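Locker numbering and lock conversion: notes for the Thursday session
Speaker: Marloes Segers
Slot: 23 minutes plus questions

Slide 1. Title

Introduce self. Facilities, Dolludau building, day lockers on floors two and three. Credit Luuk Claeys for the numbering work and Veerle Van Acker for the lock data.

Say up front that the talk covers shared day lockers only. Archive cabinets and the changing room are on a separate contract with Mulder.

Slide 2. Where we started

Before the conversion we had 572 compartments on keyed cam locks. Every key had a number stamped on it, and the stamp did not match the number on the door. The cross-reference was a spreadsheet kept by Emmett Fitzsimmons and, before him, a paper book.

Lost keys: 40 in the last full year. Each one meant a drilled cylinder, a new cylinder and a new line in the spreadsheet. Pause here. People from the Madberg site will recognize this.

Slide 3. Numbering scheme

Four characters. First digit is the floor. Second character is always zero in this building and is reserved for a wing if we ever get one. Letter is the bank. Last digit is the position within the bank.

Questions we got on this:
Why a letter in position three? Flor Llanos tested all-digit codes at the help desk and callers mixed them up with room extensions.
Why only one digit for position? A bank never has more than nine compartments in our layout. If you have longer banks, don't copy this.
Why the zero? See above. Luuk still wants it gone.

Slide 4. Label placement

Code goes on the upper part of the door, handle lower. Black on white, serif face. The face was inherited from the building signage and was not our choice. It reads well standing up. It reads less well on the bottom row, where the viewing angle is steep and the characters look stretched.

Handles are black, on the side away from the hinges. Mention that on the bottom row people pull the handle from above, so screws work loose sooner. Check them twice a year, June and December.

Slide 5. Open compartment, bank D
Leave both up while talking through the hardware on the next slide. 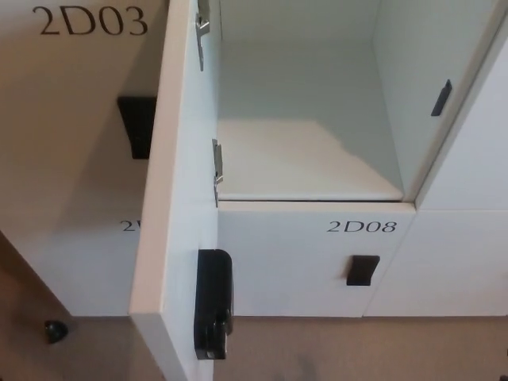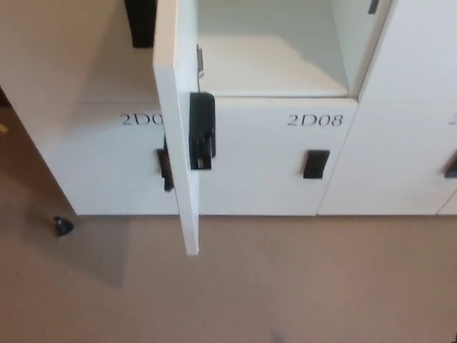

Open compartment over 2D08, lock body on the inner face of the door.

Slide 6. The lock

Black housing, fitted to the inside of the door, low down. Latch at the lower end. We use the Zekel unit throughout. Electronic, battery powered, four cells per lock.

Points to make:
— The housing takes up depth. A bag that filled the old compartment may stop the door from closing. Measure with the lock fitted, not from the cabinet drawing.
— Low mounting was a compromise. The old cam hole was higher. We went low to clear the hinge plates of the neighboring door on the narrow banks, then kept it the same everywhere so that spare doors are interchangeable.
— Keep the hinge screws tight. A door that sags by two millimeters will still close by hand, but the latch rides on the edge of the strike and the lock reports a fault.
— Fit the strike last. Close the door, mark it, open it, drill.

If someone asks about mounting from the outside: we tried it on one bank. Bags caught on it. Removed.

Slide 7. Release and inspection

Compartments release at 8 p.m. Anything left inside is bagged, tagged with the door code and held at the desk for two weeks.

Inspection order is by bank, then by position. Open the door fully and look at the floor of the compartment from the front, including the back corner. The rear is in shade on most banks under the present ceiling lights, and small dark items get missed there. Chargers and gloves, mainly. A flashlight is on the checklist now.

Wipe the floor panel, check the latch, close, next door. Do not leave doors standing open while working down a bank. An open upper door sticks out into the aisle at head height for anyone crouching at the row beneath it.

Slide 8. Numbers

3,872 lock cycles logged in the first month. Veerle has the breakdown by bank if anyone wants it. Busiest banks are the ones nearest the stairs, which we expected. Fault reports were mostly low battery warnings from one delivery of cells. Skip the chart if short of time.

Slide 9. Still open

Labels inside the compartment as well as on the door. With the door open flat against its neighbor you cannot read its code, and staff have closed it again just to check. Luuk is pricing small engraved plates.

Spare doors: how many to hold. Currently four.

Battery replacement on a fixed date or on warning. No decision. Ask the room what they do.

Slide 10. Contact

Desk address on screen. Handout has the drilling template at full size — tell people to print it at 100 percent and check the scale bar.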